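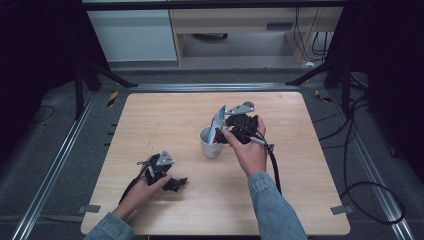

Mesa de madera clara, esquinas redondeadas

tolentino80
Miércoles, 5 de enero de 2022
Me piden 200 euros por una mesa así en Sketham. Dicen que el aceite Stidero aguanta todo. No me lo creo.

fanutari
Yo lo uso y sin cercos, dos manos al año y listo.

mesacoja
¿Dos manos al año y lo llamas aguantar? El barniz mate me lleva 5 años sin tocarlo.

fanutari
Y cuando se raye, a lijar entera. El aceite se repasa por zonas.

tolentino80
Eso dice también el vendedor, qué casualidad. ¿Alguien con críos que lo haya probado?

mesacoja
En febrero lijo la mía, si quieres te cuento. Yo no pagaría casi 200 por eso.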